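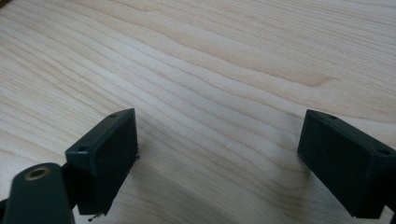

Independent sellers are finding that the price of a place on the shelf is set by the company that owns the shelf.

When Shewit Weldu listed her first kitchen linens on Sorkano in January, the marketplace charged her a commission of 12 percent. By 30th June, after fees for storage, search placement and returns, it was keeping 32 percent of each sale. Her contract had not changed. The optional services had simply become the only way to appear on the first page of results.

Weldu's experience is common among the 300 merchants who belong to the Derese Sellers' Association. Its director, Mesfin Teshome, argues that a marketplace should not be allowed to rank its own goods beside those of the firms that pay it rent.

"A landlord may also keep a shop," Teshome said. "He may not move the street."

Sorkano maintains that its placement fees are voluntary. Smaller rivals such as Illon charge less – but members report that they bring in only a fraction of the orders.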